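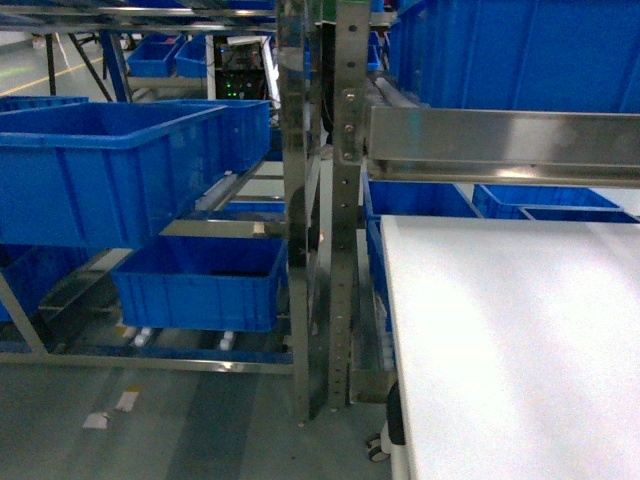
Photo: Grimthorpe Storage, Rollside user guide

Section 4. Hanging the levels and putting in your bins

By now your uprights should be standing and you have probably earned a cup of coffee, so take one before you start on this part. It goes much better with two pairs of hands and no hurry at all.

1. Look over the column of punched holes in each upright and decide where you want your lowest level. Mark the same hole on every post with a bit of tape (count up from the floor, and then count again, please!).

2. Hold the bracket flat against the post and start all of its bolts with your fingers. Leave them a little loose for now – you will be glad of the wiggle room when the beam goes on.

3. Lift the beam into its brackets, check it with a level, and only then tighten everything up with the wrench from parts bag 369.

4. For a picking level, where you want to reach into an open bin without bending your neck, set the front rail two holes lower than the back one. The bin will lean toward you and its contents will slide forward as you use them up.

Note: Our blue plastic bins have ribbed walls, and they sit happily side by side with the ribs touching. Give them a gentle push together and you will often find room for one more.

5. Fill the lower levels first and work your way up. Big bins can go up high as long as what's in them is light, and the small ones are handiest in the middle, about where your hands naturally fall.

CAUTION: Never climb on the beams, and never load a tilted level until the stop at the front is locked. A full bin picks up speed faster than you would think.

6. Go around once more with the wrench after a week of use. Bolts settle in, just as people do.

If a bracket or bolt is missing, write to our parts desk in Rirnden and mention kit 2742, and we will gladly send you another. Fitting the casters is covered in the next section.

Last revised Jul 29, 2025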